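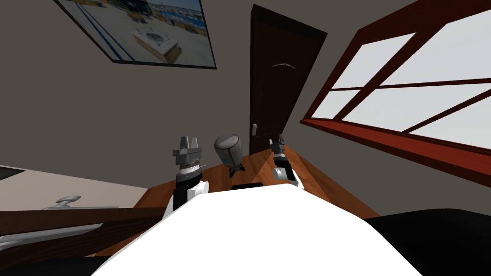
Krystyna Kaczmarczyk
Research Associate, Building Surveys Unit, Killomis

3. Sound transmission between rooms

3.1 Sample and procedure

The survey covered 1,663 interior doors in rented housing in Nedport and Talpur. Each door was tested closed and latched, with a loudspeaker in the source room and a microphone at ear height in the receiving room. Level differences were recorded in third-octave bands and corrected for the reverberation time of the receiving room. Rooms with an open fireplace or a shared ventilation duct were left out. All Talpur measurements were made in February, when heating was on and most leaves had shrunk slightly within their linings.

Door leaves were classed as hollow, solid timber or filled. Where the core could not be established from the owner's records, the leaf was classed by tapping, following Munteanu's procedure. A subset of 400 doors was tested again with the gap under the leaf sealed with tape.

3.2 Leakage at the handle

Gaps at the threshold account for most of the loss, and earlier work has treated the handle as negligible. Our results support this below 1 kHz only. Above that band, doors with a keyhole cut through the full thickness performed worse than blank doors of the same class, and the difference remained after the threshold was sealed. A plate fixed tight to the leaf reduced the effect. A plate standing off the surface did not. Plate shape (Figure 1) was recorded for every door, but showed no separate effect once fixing was taken into account.
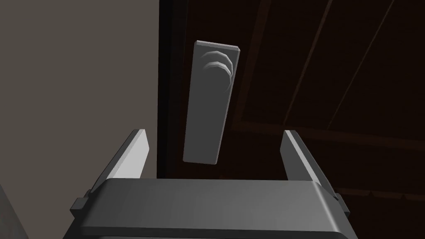
Figure 1. Rectangular handle plate on a dark brown wooden door.

Latch play was measured with a feeler gauge at the strike. Doors with more than 2 mm of play rattled under low-frequency excitation, and 30 of these were excluded from the band averages. They are listed separately in the appendix. The Usico data were collected with an older meter and are used below for comparison only.

3.3 Effect of leaf class

Solid timber leaves gave the highest level differences at mid frequencies. The spread within the class was wide, however, and overlapped with the filled leaves in every band above 2 kHz.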